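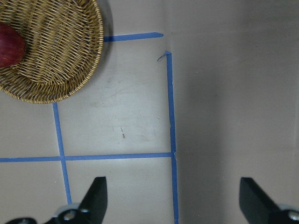
Red apple in a wicker basket.

The town of Wurnen is about to vote on whether to let the parking lot behind the old Twal store become a year-round produce market. I plan to vote yes, and I want to explain why, because most of the arguments I have heard so far are about parking.

The lot has 278 spaces. I have shopped in that part of town for 27 years and I have never seen it full, even in December. The plan would take the half closest to the river and leave the rest alone. People who say they will have nowhere to park should walk over some afternoon and look at it.

The better objection is money. Flota, the supermarket on the bypass, sells fruit for less than any market stall can, and for a family watching every dollar that matters. I don't think the market's supporters have been straight about this. A bag of apples will cost more at a stall. Some weeks it will cost a lot more.

But price per pound is only part of what a household spends on food. At Flota apples come in bags, and the bag is sized to suit the store. I live with one other person. We used to buy a bag, eat half of it, and put the rest in the compost when it went soft. When I buy loose fruit I buy what we will eat. My grocery bill did not go up when I started driving to the market in Dididthorpe. It went down a little, and I was paying more for each apple.
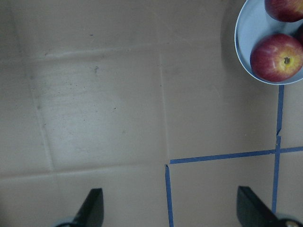 Blue tape on a creased, pale beige surface, with apples in a light blue bowl.

The drive is the trouble. Dididthorpe is far enough away that I only go when I have another errand there, and anyone without a car can't go at all. The 721 bus used to stop near their market and now it doesn't. A market in the middle of Wurnen could be reached on foot from most of the older streets, including the apartments by the school, where a good many people don't drive.

Supporters also like to say that a market brings people together. Maybe so. I would leave that out of it. I don't go to buy onions in order to be brought together, and a public lot should not be handed over on the strength of a feeling. The plan should stand on whether people can get decent food close to home at hours they can use. On hours, the current draft is weak. It has the stalls closing at 2 in the afternoon, when most people are still at work. That ought to be changed before anyone signs a lease.

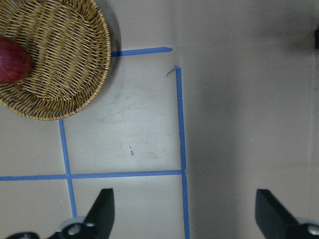 Supermarkets have taught us to shop for the whole week at once, and I think we have forgotten that there is another way to do it. My parents bought fruit every few days and kept it out where we could see it. A red apple in a shallow woven basket gets eaten. The same apple in a plastic bag at the bottom of the refrigerator often does not. Buying that way only works if the shop is close, and in Wurnen it has not been close for a long time.

The vote is in March. If the closing time is moved to the evening I will be glad to vote yes, and if it isn't I will still vote yes and complain about it afterward.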